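Two thousand goes at a coffee bench: a chat about teaching a simulated arm
2019-04-06 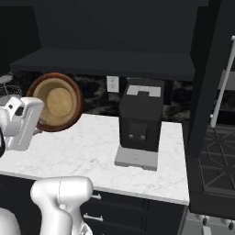
The arm at the coffee bench in one of Drindora's simulated kitchens.

I've been pestering the people at Drindora for a visit since September, when they put up their first clips of a white robot arm pottering around in a kitchen that doesn't exist. They finally gave in, on the condition that I keep their names out of it (fine by me, I'm hopeless with names anyway). So I'll just call my host the collection lead, and I should say up front that I was offered a lot of tea.

The first thing I asked was why anyone would sit and drive a simulated robot by hand all day. Isn't the whole point of a simulator that the computer does the work?

"People think you press a button and the data falls out," the lead told me. "You can do a bit of that later on. But the learner needs to see somebody do the job first, start to finish, and that somebody is one of us with a controller in our lap."

They call each of those recordings a demo. The target for this kitchen was 2,000 demos, and when I visited they had 1,486 they were happy to keep. I got to watch a few go by on the big monitor, and it's strangely soothing! The arm drifts in over the marble, has a think, and goes for whatever it's been told to go for. The software underneath is called Rorkari, and it swaps the kitchen around between sessions — different bench, different cupboards, a new colour for nearly everything.

I said I liked the dark cupboards with the white marble and would happily have them at home.

"Everyone says that. I've gone right off it. The black coffee machine under a dark cupboard is a pain when you're driving, you lose the edges. But I wouldn't take it out. If we only record in nice bright kitchens, we'll get a robot that only works in nice bright kitchens."

We got onto the bowls next. A round wooden bowl leaning up against the backsplash sounds like the easiest thing in the world to pick up, and I said so, and the lead laughed at me for quite a while.

"Flat on the bench, sure. Standing up like that, you've got a rim and not much else to grab. Come in too low and you nudge the bottom, and down it goes. One of our drivers always comes in from the side and another one always comes in from the top, and we keep both. We had a big argument about it, whether you should make everyone do it the same way."

And who won?

"The mess won. We did try the tidy version. The learner copied it beautifully and then had no idea what to do the minute it was a little bit off. You want some recoveries in there. You want to see a person go, oh, that's not right, back up a bit, have another go."

That doesn't mean they keep everything. After each session somebody goes through the recordings in a little viewer they've named Hista and throws out the duds. The latest round of chucking out got rid of 146 demos. I asked what counts as a dud, expecting something technical.

"Somebody stopped to answer the phone, a lot of the time. The arm just hangs there in front of the bowl for ages. A person watching knows you've wandered off. The learner thinks waiting is part of the job."

I had a turn myself, naturally. I'd like to report that I was a natural. My gripper went straight past the bowl and into the backsplash, and by the third try I was leaning sideways in my chair as though that would help (the lead says everybody does it). My efforts were not added to the collection.

New drivers get a practice kitchen for their first week and aren't allowed near the real recordings until they can do the same task several times running without rushing. Speed is apparently the hardest habit to break. People who play a lot of games are quick with the sticks but jerky, and the jerks go straight into the data.

I wanted to know whether any of this carries over to a real arm on a real bench. Drindora shares a workshop with a small outfit called Kordestani, who handle the hardware side, and the two groups have been trying things out together.

"Some of it does. Reaching is good. Closing the gripper at the right moment is so-so. We had one learner trained on the first 1,000 demos and another on the lot up to that point, and the bigger one was better at the bowls and no better at all with drawers. So now we're recording drawers. Lots and lots of drawers."

Before I left I asked what they'd change if they were starting over, and the answer came straight back: write better labels. Early on, the drivers typed in whatever they felt like, so the same job turned up as "get bowl", "bowl pickup" and, once, "the bowl thing again". Sorting that out took longer than anyone wants to admit, and there's now a fixed list taped beside each monitor.

They're after a couple more drivers for the drawer recordings, part time, no robotics background needed. The details are on the Drindora jobs page, and yes, there's tea.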